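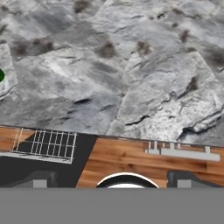 Skolitz would like the wrist view kept at its present size and the fixed view dropped altogether, on the grounds that the policy should learn to load from what the hand sees and that the second stream doubles the storage. I answered that I would look at it again after this round. I don't agree yet, reasons under "Views" below.

October, kitchen scenes, dishwasher loading, round two. Start 8:40.

Purpose

Collect demonstrations of moving a single small item from the island counter into the open dishwasher. Everything is in simulation (Rodeck kitchen set, current build). Target for the round is 1,000 accepted episodes. We had 800 at the end of last round, but those were with the rack fully in and they can't be mixed with the new ones without a flag. I've put the flag in the episode header as rack_state. Old episodes get "in", new ones get "partial". Anything without the field is to be treated as bad and not as "in".

Setup

Operator console is the Tang one, same mapping as before. Gripper open/close on the trigger, no intermediate positions. Translation gain reduced for the last part of the reach. This was done by hand in round one, now it switches by distance to the rack. The switch can be felt as a small hitch at the console. It shows up in the joint velocities too, so check whether the policy learns the hitch.

Dishwasher door starts fully lowered in every episode. No door opening in this task. Door opening is its own task and stays out of this folder.

Rack position is fixed per layout, not per episode. I would prefer it varied per episode but the collision mesh for the rack is regenerated each time it moves, and the reset gets slow enough that operators stop waiting for it and start driving early. Three episodes were spoiled that way before I locked it.
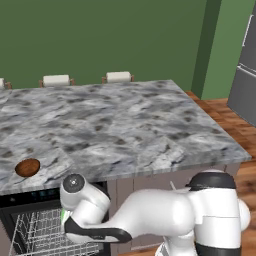
Start pose of the arm is drawn from a small box near the counter edge. Item pose is drawn from the front part of the counter, on the dishwasher side, with free yaw. Placing items farther back was tried on the bench build and gave a lot of reaches at the joint limit, which are slow to drive and look nothing like the rest. Leave the back of the counter for a later round, with its own start box.

Episode ends when the operator presses done. No automatic success check during driving. The check runs afterward on the saved state: item at rest, item inside the rack volume, gripper clear. All three must hold for the last 130 steps of the log. A shorter window let through items that were still sliding when the log ended.

Run notes

8:40 to 10:15. First block. Slow start, console needed recalibrating twice. Most rejects were "gripper not clear", i.e. operator pressed done with the fingers still over the rack. Put a line about this on the instruction sheet: back off above counter height, then press done.

10:30. Found that the contact solver lets an item sink slightly into the counter at reset for some yaw values. When the fingers close the item pops upward. Operators recover from it without trouble, which makes it worse for us – the episode passes the check and the pop is in the data as if it were normal. Added a settle period before control is handed over. Went back through the first block and pulled 13 episodes with a visible pop. They are in the rejected folder under reason code "reset", not deleted.

11:20 to 12:30. Second block, with settle period. No pops found when I stepped through the starts. Reaches are smoother. Grasps are mostly from above, with the hand coming down nearly vertical. I'd like more side grasps but won't ask for them in the middle of a block, the mix would then depend on when I spoke up.

13:45. Third block. One operator regrasps nearly every time, sets the item down on the counter and picks it up again at a better angle. Kept these. A regrasp is a reasonable thing to have in the set and the final placements are cleaner. Tagged "regrasp" so they can be weighed separately.

15:10. Stopped for disk. The render output goes to the same volume as the raw states, which I had asked to have split. Moved renders off by hand. States and renders are linked by episode ID only, so nothing breaks, but the viewer will show blanks until the path is updated.

Views

Two streams at present, wrist and fixed. For the grasp itself the wrist view is plainly the more useful one. The item is between the fingers at the moment it matters, and the counter texture gives motion cues close up.

For placement I'm less sure. The hand is low over the rack and the item it is holding hides much of what is in front of it. A policy on wrist view alone would have to remember where the free part of the rack was, and the Godar baseline has no memory past a few steps. The fixed view has the opposite fault: the arm covers part of the rack in some poses, and the tines are thin enough at our resolution that they flicker as the arm moves.

Storage is the other half of the Skolitz argument. States are small. Renders can be made again from states at any time, from any view and at any size. So the honest comparison is render time against disk, and I have no good number for render time yet. Will time one block overnight with the machine otherwise idle.

Textures

Counter, floor and wall materials are randomized per layout from the Rodeck library. Wood and stone both come up with strong grain at close range, and in the low resolution wrist render strong grain can look like an edge. I don't want to remove those materials. I do want the material ID in the header so we can split the failures by it later. Added, starting with the third block. The first two can be filled in from the layout seed.

Problems still open

– Hitch at the gain switch. Try a ramp in place of the step.
– Done button is next to the reset button on the Tang console. One good episode lost to that. Swap or cover one of them.
– Success check ignores orientation. An item lying across the rack passes the same as one seated properly. Fine for this item set, not fine once we add plates.
– Godar loader still drops the final frame of each episode. Harmless for training, confusing when the last frame is what you want to look at.

To do before the next block

Update render path in the viewer. Fill in material ID for blocks one and two. Rerun the success check on all the old episodes with the longer window and write down how many change. Send Skolitz the render timing when I have it, and ask whether they want the old rack state included in the comparison or only the new one.

Off at 17:05, timing job started, log is in the usual folder.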